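Gritholm Storage: Frequently Asked Questions
Last updated Jan 14, 2021

Renting a unit

What sizes do you have?
Gritholm has 278 units on two floors. The smallest is a locker that holds a few boxes and a suitcase. The largest will take the contents of a three-bedroom house. Most people moving out of an apartment choose a size in the middle and have space left over.

How long do I have to rent for?
One month is the minimum. After that the rental continues month to month until you give us 18 days' notice in writing. Email is fine.

Is there a deposit?
There is a refundable deposit of $60 on every unit, whatever the size. We return it once the unit is swept out and your lock is off the door.
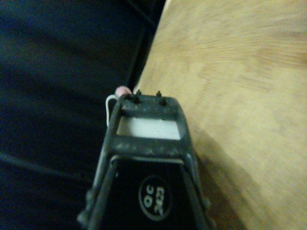
What do I need to bring on the first day?
A photo ID, a payment card and a second proof of address such as a utility bill. If someone else will be using the unit, they need to come in once with their own ID so we can add them to the account.

Can I change to a different size later?
You can, as long as one is free. We move the balance of your rent to the new unit and you have three days to carry things across. There is no charge for the first change.

Access and locks

When can I get in?
The gate code works from early morning until late evening every day. The office keeps shorter hours and is closed on public holidays. The freight elevator is switched off when the office closes, so plan around that if your unit is upstairs.

Do you sell locks?
We sell the Fastel disc lock at the front desk. You can also bring your own, but it must be a disc lock. Padlocks with a long shackle are not accepted — they do not fit the hasp on the newer doors.

I lost my key. What now?
Come to the office with your ID. We can cut the lock off while you are present, and you will need to buy a new one the same day. 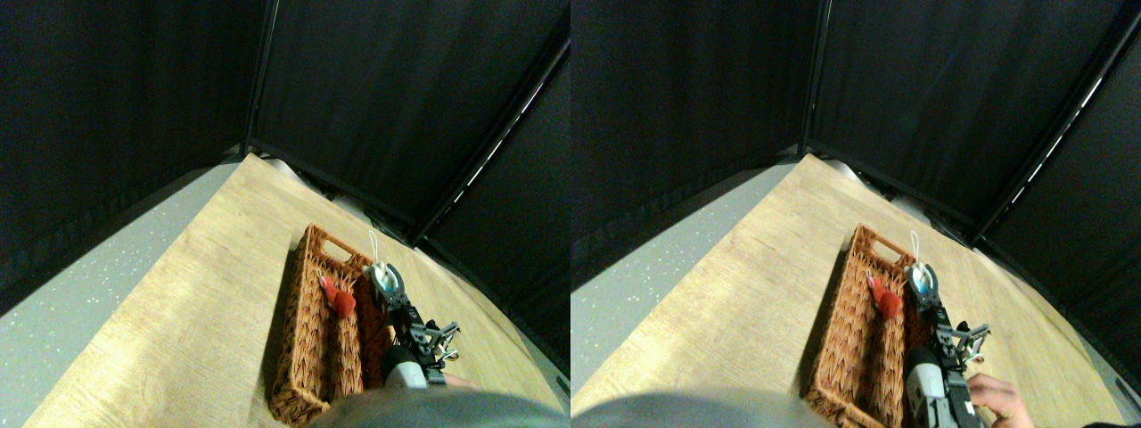

What you can and can't store

What is not allowed?
No food, plants, animals, fuel, paint thinner, fireworks or gas cylinders. Lawn mowers must be drained before they come in. Tires are limited to one set per unit.

Are the units heated?
The upper floor is kept above freezing through the winter. The ground floor is not heated. We suggest the upper floor for wooden furniture, records and instruments.

Do I need insurance?
Every unit must be covered. You can use your own policy if it includes goods in storage, or take ours at the desk. Bring a copy of the policy page — a card alone is not enough.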